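Skodby Slatted Bench Review: A Winter on the Long Seat
By Myrto Katsaros
February 25, 2022

I have wanted a bench under a window since I was nine years old and staying at my aunt's, where there was one on the landing and I read an entire shelf of her mysteries on it. So I'm not a neutral party. If you think benches are what you buy when you can't afford enough chairs, we are going to disagree for the next few paragraphs, but stick around for the part about the screws because it will save you an evening.

The bench is the Skodby, in the long size, oiled ash, no back. I bought it in November with my own money for $400, plus delivery. It has been sat on every day since then by two adults, a ten-year-old, and whoever comes over for Sunday lunch, and I love it. I also have complaints.

What else I looked at

My first plan was a built-in. Béla Hajdu, who did our kitchen shelves, came out and measured and was very patient with me, and his price for a window seat with a lift-up lid and two drawers was $2,890. It was a fair price and the drawing was beautiful. I still have the drawing. But we would have had to move a radiator, and I had promised myself the whole room would come in under $2,000, including paint.

The Josdale was next. You've probably seen it, it's the one with the curved ends that gets photographed with a sheepskin on it. $1,195. I drove out and sat on one and it's really lovely, with a seat that has been hollowed just slightly so you settle into it. If somebody gave me one I would cry. The trouble is that it's also tall for a bench, practically dining height, and my windowsill is low. I'd have been sitting there with my shoulder blades against the glass.

I also looked at a bunch of used church pews. Everybody tells you to get a pew! Pews are enormous. They are deep and heavy and the backs are so upright that you feel you've been caught doing something. One of them smelled of candle wax in a way I liked very much, and I still walked away.

Putting it together

The bench comes in one long flat box that two people can carry without speaking sharply to each other. Inside are the seat slats, two end frames, a center support, a long stretcher, a bag of hardware and an instruction sheet that is nearly all drawings.

The drawings are good up to step four. Step four shows the stretcher going on after the slats. Do it before. If you fasten the slats first, the end frames are pulled in just enough that the stretcher won't drop into its slots, and you'll have to back out every screw you just put in, which I did, on the floor, with a flashlight in my teeth. Leave everything a half turn loose until the bench is standing on its feet, push down on both ends, and then tighten from the middle outward.

The screws themselves are a pleasure. They're proper machine screws going into threaded metal inserts, so you can take the bench apart and put it back together without chewing up the wood. The key in the bag is too short to get any leverage, so use your own if you have one.

From opening the box to sitting down took us one evening, including the do-over and a pizza.

How it sits

Flat wooden slats don't sound comfortable, and for the first week I kept a folded blanket on there. Then the blanket went in the wash and I forgot to put it back. The slats have a generous round on their front edges, so there's no hard line under your legs, and there's a little bit of give in the span between the supports. It's a tiny flex – you'd only notice it if you were looking for it – but it makes a huge difference compared with sitting on a plank.

An hour is my limit without a cushion. With one I can do a whole movie, though I end up sideways with my back in the corner and my feet up, and I'd argue that's the correct way to use a bench anyway.

The low seat won't be for everybody. My neighbor Ourania Christodoulou had a knee done last year and she took one look at it and went for the armchair. She's right to. There are no arms to push up on, and getting out of something that low takes thighs. If you have older relatives over a lot, measure the chair they like best and compare before you order.

What a low bench does to a room

I was not prepared for this part. We took out a two-seat sofa to make space, and the room feels like it grew. Your eye goes over the top of a low bench and out the window. The sofa stopped it dead. The light comes farther across the floor in the afternoon as well, and the cat has worked out exactly where it lands.

Length matters more than I thought it would. I nearly bought the short size because it was the safe choice, and I'm so glad I didn't. A short bench under a wide window looks like it's waiting for a bus. You want it to run most of the width of the window, or all of it, or even a little past. Tape it out on the floor first. Leave the tape down for a couple of days and walk around it with laundry in your arms.

And keep the things near it low, too, if you can. We had a tall bookcase at one end and it loomed. It's in the hall now. 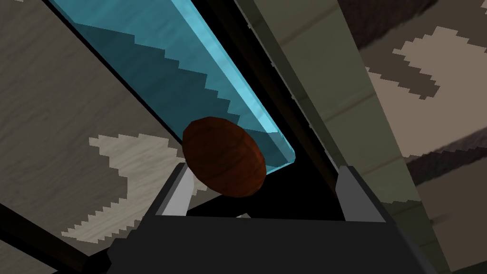
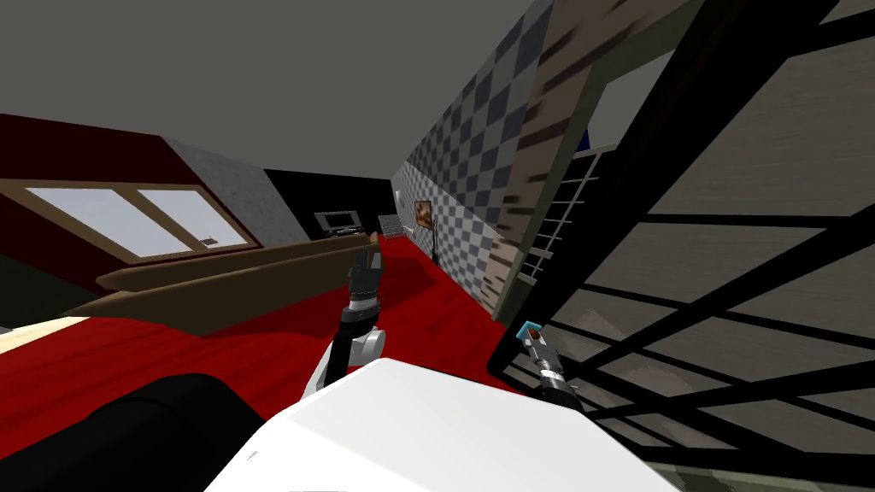
The finish

The oiled ash arrives looking a bit dry and pale, and I'll admit I was disappointed when the wrapping came off. Give it a coat of oil before you use it. I used the Ridlow hard oil in clear, put on with a lint-free rag, wiped off well, left overnight, and then did it all again. The grain came right up. It's still a light wood but now it has some warmth in it, and water beads on it long enough for you to find a towel.

Red wine, I can report, does not wait. We have one ring, near the left end. I sanded it lightly by hand with fine paper, going with the grain, and re-oiled just that slat, and it faded to something only I can find. Try doing that with lacquer!

Felt pads are included and they are useless. Mine had slid off by the second week. Buy the kind that tack in.

Cushions

Skodby sells a matching cushion and I would skip it. It's thin, the cover doesn't come off, and the ties are sewn on at spots that don't line up with any gap between the slats. I can't imagine how that got through.

I had one made at Chrysikopoulos, the upholstery place, in a heavy green cotton with a zipper along the back. Christos Stamatopoulos at the counter talked me out of the thick foam I'd asked for. He said a thick cushion on a low bench turns it into a sofa with no back, and that I should go thinner and firmer and make it a hand's width shorter than the bench at each end, so there's somewhere to put a cup down. He was so right about the cup.

Things I'd change

The center support has a foot that adjusts, in theory. It's a plastic disc on a thread and it's tucked so far underneath that you have to lie down to reach it. On our old floor it needed adjusting twice, and I was not gracious about it either time.

There's nothing for storage, obviously, as it's an open bench. We slide two flat baskets under there for board games and they stick out a little. A shelf option would be so easy to add to that stretcher.

The box could use better corner protection. One of our end frames had a small dent on the inside face where it doesn't show. I wrote to them about it and had a reply from a Chandrasekhar Bhat in two days, offering a new frame. I kept the dented one because I didn't want to take the thing apart again, and he sent a little bottle of touch-up oil anyway.

Would I buy it again

Yes, and in the long size again. I'd oil it in the garage before bringing it inside, and I'd put the stretcher on first.

If you want a backrest, or arms, or drawers, spend the money on a built-in and don't look back. If your windowsill is higher than mine, go sit on the Josdale and see how you feel. But if you've got a wide, low window and a piece of wall under it that has never done anything except hold a radiator or a dead plant, get the tape out this weekend. Ours is where the mail gets opened and the boots get laced and where my daughter is at this moment, lying flat on her back with her legs up the wall, reading one of my aunt's mysteries.

Seat comfort: 4 out of 5 (5 with a decent cushion)
Assembly: 3 out of 5, would be a 5 if step four were step three
Finish: 4 out of 5 after oiling
Value: 5 out of 5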